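Umelum 假花图录

README，随数据一起分发。请先读“已知问题”，再读别的。按经验，大家都是反过来读的，然后给我们写信。

这是什么

Umelum 收的是室内假花：绣球、玫瑰、尤加利、郁金香、满天星，以及一大类我们只好叫“说不清的小白花”。每条记录对应一枝或一束花在某个时刻、某个位置上的样子，附照片、一段人写的描述，和一组字段：花型、颜色、叶、茎、放在什么上面、旁边有什么。全部记录 3000 条，其中 800 条带有第二位标注者的独立描述。

假花是一种很奇怪的物件。它的全部工作就是被看见，可真到了要描述它的时候，多数人写三个字就没话了：“蓝色花”。我们最早从 Fundevville 的商品目录里借描述，结果那边同一种蓝在三页里分别叫“雾霾蓝”“远山”和“初恋”。从那以后我们决定自己写。

图录最早是给 Skaverbridge 的道具库房用的。库房里的假花按“来的那天谁值班”分箱，找一枝绣球要先回忆当时的排班。Ülle Kļaviņa 提议做个能查的表，Ladi Edet 提议拍照，Giang Nghiêm 提议先吃饭。三条提议都被采纳了，执行顺序与上文相反。

不是植物学数据。里面没有一朵花会开，也没有一朵花会谢，请不要拿它训练赏花预报。（有人试过。预报结果是全年盛花期，准确率在我们的库房里无可挑剔。）

目录结构

records/ 每条记录一个文本文件，文件名是记录编号
photos/ 照片，按记录编号分文件夹
second/ 第二位标注者的描述，编号与 records/ 对应
vocab/ 词表：颜色、花型、承托物、叶
notes/ 标注过程中的争执，节选，已征得各方同意，语气词有删减
old/ 旧版词表，留着以便后悔

records/ 里的编号不连续。中间的空号是合并重复记录时留下的，没有丢东西，请不要再来信报告丢失。

字段说明

花型
从词表里选，只选一个。一束里有好几种花时，选占地方最大的那种，其余写进“旁边有什么”。绣球单独成类，在整个图录里占的比例高得不像话，原因是库房里绣球最多，而库房里绣球最多的原因没有人愿意承担。

拿不准的一律写“某某样”，比如“绣球样”“芍药样”。这个“样”字在词表里是正式用法，查询时请一并带上。有人觉得它显得我们没有把握。确实没有把握，花瓣糊成一团的时候谁也没有。

颜色
词表里有 16 个颜色词，全是大白话：白、米白、淡粉、粉、玫红、红、橘、黄、淡绿、绿、淡蓝、蓝、淡紫、紫、酒红、其他。“其他”主要用于镀金的玫瑰，我们对它没有更多评论。

不收“雾霾”“莫兰迪”“奶油”。写了会被退回，退回理由栏里统一填“请看窗外再写”。

花的颜色按照片里看到的写，不按标签、不按记忆写。同一枝花在暖灯下是米白，在窗边是白，那就是两条记录、两个颜色。一开始我们想统一，争了一个下午，后来发现库房里用的人也是看着什么拿什么。

叶
写有没有、什么绿、在花的哪一侧。假绣球的叶子常年处在两种状态：要么太多，像是用花来点缀叶子；要么在运输途中脱落，单独活在箱底。后一种另立编号，见 vocab/ 里的“散叶”。散叶不配对。曾经有人试图给每片散叶找到原来的枝，这项工作在 January 那一页的争执记录里有完整过程，结尾比较伤感。

茎
长短、粗细、弯不弯。假花的茎里多半有铁丝，能弯，所以“弯不弯”记的是那一刻的姿态，不代表性格。塑料皮翘起来露出铁丝的，要另外写明，拿的时候扎手。

侧枝也写。绣球偶尔在主茎旁分出一根细枝，末端带个小小的白苞或者绿苞。商家管它叫“自然感”。标注时照实写“细枝，末端有小苞状物”，不必称赞。

承托物
花放在什么上面或者插在什么里面：瓶、罐、杯、篮、托盘、桌面、地面、手里、别的花上。

托盘要写颜色和表面。平的就写平的，有槽有孔就写有槽有孔，分不清是槽还是孔，就写“带一排排长方形的槽或孔”。这句话长，可它救过我们很多次。带槽孔的托盘对假花不太友好，细茎会顺着格子卡进去，往上一提，花起来了，托盘也跟着起来一角。

旁边有什么
写进画面的其他东西，捡大的写。假花很少独处。它的邻居依次是：显示器、线、杯子、遥控器、真花。旁边有真花的记录请在末尾加“真”字，方便读者对照，也方便读者难过。

状态
压扁、散开、脱叶、落灰、正常。“正常”的定义是：你路过时不会想去扶它一下。

怎样整理一束假绣球

库房的人常问的不是数据，是手上的事，所以把这一节也放进来。写法来自 Efe Uzor，口气来自我。

先把花头托在手心里，从外圈往里，一瓣一瓣拨开。别甩。有一种流传很广的做法是捏着茎在空中甩几下，花头确实会松，叶子也确实会飞到柜子后面去。

压扁的花头用蒸汽熨斗，隔开 30 厘米，让热气扫过去，一边扫一边用指头把花瓣撑圆。再近就会软，软了以后它会保持你最后碰它的那个形状，也就是一个指头印。

落灰的，先用软毛刷，顺着花瓣往外刷。洗也可以，凉水，一点点洗洁精，整枝按下去涮两下，倒挂着晾。纸做的、绒面的不能洗。怎么知道是纸做的？放进水里就知道了，但那时候知道得有些晚，所以先看标签。

弯茎的时候两只手离得开一点，慢慢弯，只弯一个方向。来回折铁丝会断，断了的茎用绿胶带缠，缠好之后远看可以，近看像骨科。

几束一起放时，花头朝同一边，茎朝另一边，中间垫一层薄纸。不垫纸，绣球和绣球会勾在一起，分开的时候各带走对方几瓣。库房里现在有几束淡紫绣球长着淡蓝的零星花瓣，标注为“淡紫”，备注为“交往史”。

装箱时不要在最上面放尤加利。尤加利看着轻，叶片硬，压在绣球上一路颠过来，打开箱子会看到一个很完整的尤加利印。

标注流程

每条记录由一个人看着照片写描述，写完交给另一个人核。核的人只问一件事：写下来的东西，照片里看得到吗？看不到的删。删掉最多的词是“温馨”，其次是“淡淡的香气”。假花没有香气，除非箱子里混进过洗衣粉。

材质是重灾区。丝、涤纶、乳胶、塑料，隔着照片谁也分不出，可人一看到花瓣发亮就忍不住写“丝质”。规则是：标签拍进了照片，就照标签抄；没拍进去，就不写。

真假也一样。库房里的花都是假的，照片里单看一张，有些花只能说是花。能看出是假的（花瓣毛边、叶脉像印上去的、茎上有一条合模线），写“假”；看不出的，哪怕心里清楚，也留给读者自己看。于是同一张照片里可能出现一束写着“假”、另一束只写“绣球样”的情况。这不是笔误。

远近不一的，分开写。近得发虚的那一簇写颜色和大形，远处清楚的那一束写细节，千万别把清楚那束的花瓣数搬到虚的那簇头上。这种错误在早期记录里很常见，我们管它叫“嫁接”，notes/ 里有专门一栏。

颜色有争议时三人投票。三人各投一色时，按“其他”处理，然后去喝水。

第二描述

带第二描述的 800 条，两位标注者互相看不到对方写的。对起来的结果放在 second/ 里，没有算成漂亮的一致率，原因是我们对“一致”本身没能达成一致。一个写“淡蓝绣球，绿叶”，一个写“浅蓝的大花球，右边有片叶”，Ladi 认为一致，Ülle 认为后者多说了位置，前者偷懒。两种意见都保留在备注里。

有几条比较值得看：两人写的完全像两张照片。回头去查，确实有一条是两张照片，编号贴错了，已经改正。其余的就是人的眼睛各有各的主意。

取用方式

下载后原样可用，文本都是 UTF-8。字段之间用制表符隔开，描述里不含制表符；如果你发现有，那是 Giang 的键盘。

查询时建议先按花型，再按颜色。反过来也行，就是会先得到一大堆红玫瑰，需要一点定力。

想只看桌面上的花，在“承托物”里筛“桌面”和“托盘”。想只看摆得好看的，没有这个字段。曾经有，打分打到后来，每个人给自己摆的那束都是满分，遂取消。

不同承托物的情形

瓶插的最规矩。Bodnár 家的细口瓶在图录里反复出现，口小，插一枝绣球正好，插两枝就成了打架。宽口罐要在里面塞纸团，不然花全倒在一边，像在听隔壁说话。

篮子里的最难写。花头互相挡，叶子从篮缝里伸出来，分不清哪片是谁的。规则是分不清就合写，“若干绿叶”四个字可以救急，每条限用一次。

桌上的假花则有一种办公室特有的命运：它被摆在那里是为了让桌子像样一点，接着桌子上的东西一点一点围过来。先是线，再是屏幕，再是更多的线。花最后倚在什么东西边上，花头朝着谁也不看的方向。这一类我们单列为“与屏幕同桌”，承托物栏里常见托盘，旁边一栏几乎没有空着的。

写“与屏幕同桌”的记录时，屏幕上的字不抄，只写“深色界面”“彩色横条”这一级。花是主角，虽然它不发光，在这种竞争里一向吃亏。

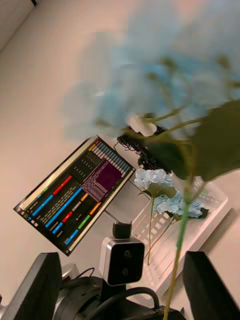
Tamunoemi Anozie 留言说，躺着的花应该和插着的花分成两类，茎垂在托盘上的绣球跟站在瓶子里的绣球，在库房里根本是两种找法，一个要伸手平着托，一个捏住茎就能提走，混在一个花型下面，每次都要翻半天照片。

这条意见我们收了。下一版在承托物之后加一栏“姿势”：立、靠、躺、倒、悬。倒和躺的区别是，躺是有人放的，倒是自己去的。照片里看不出有没有人放过，所以两者暂时合写为“躺”，等有人想出更好的字。

上面那条记录按现行字段写出来是这样的，供参考：

花型：绣球（托盘上一束）；绣球样（近处一簇，虚）
颜色：蓝；淡蓝
叶：花间有绿叶；近处那簇旁有一片宽大的深绿叶，虚
茎：托盘上的细绿茎；近处一根长绿茎，分出一根细侧枝，末端有小白苞状物
承托物：白色托盘，带一排排长方形的槽或孔（托盘上那束）；近处那簇不填
旁边有什么：显示器，深色界面，彩色横条；黑色线缆
真假：托盘上一束写“假”；近处一簇不写

“近处那簇不填”引来过质疑：花总得放在什么上面吧。总得，可没拍到。不填。

初稿里有人给近处那簇写了“花瓣四片，边缘微卷”，就是前面说的嫁接，已经删了，原句移到 notes/ 供后人引以为戒。原作者要求匿名，所以只能说写得很有感情。

已知问题

绣球过多。见前。

蓝和淡蓝的界线飘忽不定。同一个标注者上午和傍晚的界线都不在一个地方，周五傍晚尤其靠近淡蓝。用颜色做分析的，建议把两者合并，或者接受现实。

“说不清的小白花”里混着满天星、小雏菊和一种可能是棉花的东西。我们打算拆开，打算了很久。

早期照片偏黄，是灯的问题。换灯之后的照片没有重拍旧花，有些旧花也没有了，有一箱被借去布置婚礼，还回来的时候变成了一箱别的花。对方坚持说数目是对的。

“落灰”标得太少。写描述的人往往顺手先把灰吹了再拍，出于好心，也毁了一个字段。请拍之前别吹。

叶的左右以照片为准。早先有人以花为准，也就是站在花的立场上说左右，这些记录已经翻过来了，可能有漏网的。

镀金玫瑰的颜色仍然是“其他”。

限制

照片都来自我们自己的几间屋子，墙以白墙为主，桌子翻来覆去也就那几张。拿它去认别人家的假花，会有点水土不服，尤其是别人家有花墙纸的时候。花墙纸我们试过一次，标注者把墙上的牡丹也写了进去，还给它填了“状态：正常”。

描述全部是中文。花名用的是库房里通行的叫法，和花市上的叫法不完全一样，和植物学上的叫法基本没有关系。Ülle 编过一份对照表，在 vocab/ 的末尾，其中洋桔梗那一行有三个名字，都有人坚持。

不建议用于估价。照片上看着最贵的那束，是从一顶旧帽子上拆下来的。

贡献

欢迎寄记录来，寄照片也行，请不要寄花。地方已经满了，装散叶的箱子自己就占了一格架子。

一条合格的投稿要有照片、描述和全部字段，写不出的字段留空，不要填“无”。“无”表示看过了，没有；空着表示没看清。这两件事我们花了很大力气才分开，请帮忙维持。

描述别写太长。一枝花写到第五行的时候，通常已经开始写摆花的人了。

改动词表请先在讨论页里说一声。上次有人直接把“淡紫”改成“藕荷”，查询全断了，Efe 一条条改回来，改完之后整整一天没有跟淡紫色的东西说话。

版本记录

当前版：合并重复记录；叶的左右统一以照片为准；颜色词定为现在这些，“灰粉”并入“淡粉”，反对意见存档。
上一版：加入“与屏幕同桌”；承托物里增加“别的花上”，原因见那一批勾在一起的绣球。
再上一版：取消好看程度打分。
最早一版：一张表，一列花名，一列箱号，箱号是错的。

待办

加“姿势”一栏（Tamunoemi 那条）。
拆“说不清的小白花”。
给托盘补拍空盘照片，方便分清槽和孔。
问 Fundevville 他们的“初恋”到底是哪种蓝。

许可

描述和字段可以自由使用、修改、转发，署名写 Umelum 图录即可。照片同样，只是请别裁掉旁边的东西单留花，“旁边有什么”那一栏会变得很难解释。

联系

有问题写到讨论页，一般由 Ladi 回。问颜色的由 Giang 回，回得慢一些，他要先把花拿到窗边去看。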